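Does an "agreement in principle" between two countries bind anybody?

Posted in Politics & World Affairs

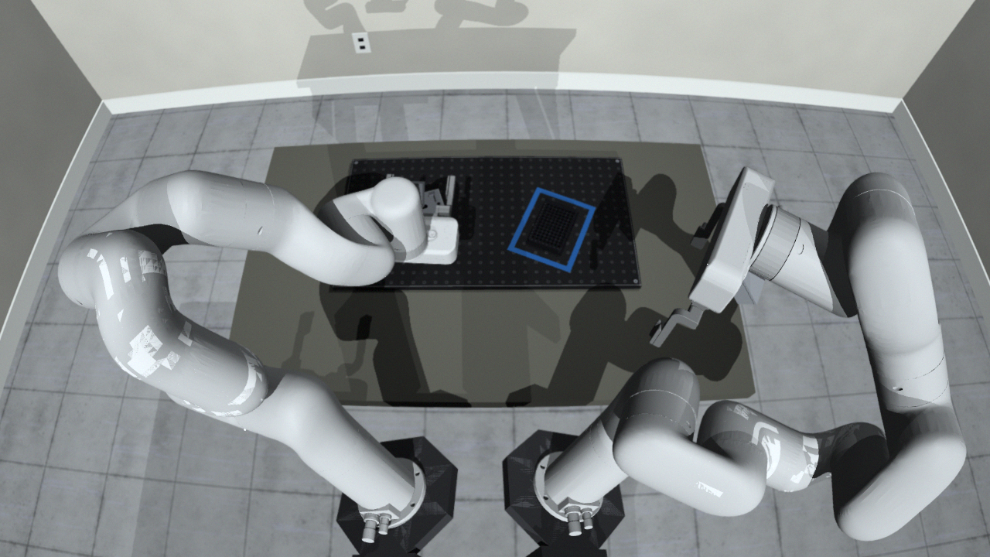 I keep reading that the fishing talks have produced an "agreement in principle" and that both sides are "committed to the process". We heard the same in December and then the boats were turned back all over again. My brother-in-law runs a small firm in Fancombe that sells ice and packing to the fleet, so this isn't idle curiosity for me. Is there any point at which a government has to do what it told the cameras it would do? Or can the minister say whatever gets him through to Tuesday? I've tried reading the published text. It runs to 54 pages and the word "shall" hardly turns up. It's all "should" and "will endeavour to".

Kolumgate

Radomir Yordanov
You've spotted the main thing already. In treaty drafting "shall" usually creates a duty and "should" usually doesn't. If a text is full of "endeavour" then somebody sat in a room and made sure it was.

As for when it binds, a treaty normally goes through two steps. The first is signature, which on its own often means only that the wording is settled and the government intends to go further. The second is ratification, when the state formally agrees to be bound. Some treaties skip this and take effect on signature, so look at the last few articles, where it should say how it comes into force. An "agreement in principle" generally comes before either step. I would treat it as a press release until I saw a signed text.

Even a binding treaty has a weak spot, and it's enforcement. Look for a section on settling disputes. If it says the parties will "consult", that means more meetings. If it names an arbitration panel with time limits, there's a bit more to it, though a state that loses can still drag its feet.

I'd also check whether there's a way out. Plenty of treaties let either side leave on notice, and I've seen people call a deal permanent when the exit clause was on the next page.

Todel
It's all theatre mate. They sign it, they shake hands, 3 months later they blame each other. I stopped following it years ago.

Yến Đồng
Mostly agree with Radomir, but I wouldn't write off the soft wording completely. Non-binding deals sometimes get kept for years when both sides are making money out of them, and binding ones get broken. What I'd watch is whether either country has changed its own rules or put money in its budget. Has your government brought anything before parliament? If it hasn't, your brother-in-law shouldn't be buying a second lorry on the strength of a joint statement.

Be wary of "talks cannot go on for ever" too. I've heard that from both delegations and I have yet to see one walk out for good.

Kolumgate
Thanks both. I looked at the last articles and it says it "may form the basis of a future instrument". So that's that, I suppose. He hadn't bought the lorry.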